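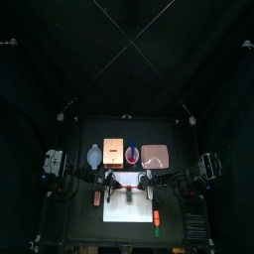
Figure 3. Household items set out on a dark table, among them a scoop, a box, a cup holding a utensil, and a tray.

4.2 Do color-coded households tidy more?

The claim that people put things back more often when each item has its own color goes back to a pamphlet handed out in Protomville, and it has been repeated ever since with very little checking. Small plastic goods of the sort in Figure 3 are the usual subject. We asked 255 households in Gondby to keep a kitchen diary through May, and 69 of them finished it. That is a poor return, and those who finish a diary are likely to be tidy people to begin with.

The diaries gave 1219 entries. Homes with mixed colors reported fewer lost items, but they also had more drawers — a point the Hotgate survey leaves out entirely. Once we compared only homes of similar size, the gap shrank to a level we would not defend. Bartoš reads the same entries more kindly and sees a habit forming in the second week. We see 21 households that bought new storage during the study and wrote more when they had something new to write about.

Wyss's scale of "felt order" does no better. It asks people whether their kitchen seems tidy, and most of them say yes. We report the scores in Table 2 for completeness and make no use of them in Section 5.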